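Speaker notes, Festomico, 26/11/2025
"The big room: what we did with it and what it did to us"

Slide 1. Say hello. Thank Zulema Espinoza for the slot, and for cutting it from 20 minutes to 13. Pause for sympathy. Move on when none comes.

Slide 2. The brief. One large open room, one staircase, and Nii Ansah's instruction to "make it cozy." Read the quote slowly.

Slide 3. The ceiling. We had 9 meetings on whether to cover the corrugated part. It's still there, painted in a color Agustina calls white and the invoice calls something longer. Beams and pipes stayed too. Tubes give plenty of light and flatter no one.

Slide 4. Stairs. Dark wood, black railing on the landing. Everybody stops up there to look down and offer opinions. Plan for this.

Slide 5. Leave it up during questions. If Houshang asks about the August heating bill, point to the exit.
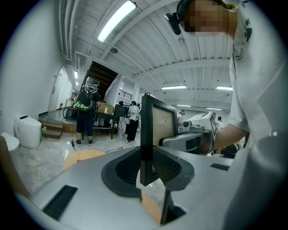 Budget handouts are by the coffee. Take one, there are 10.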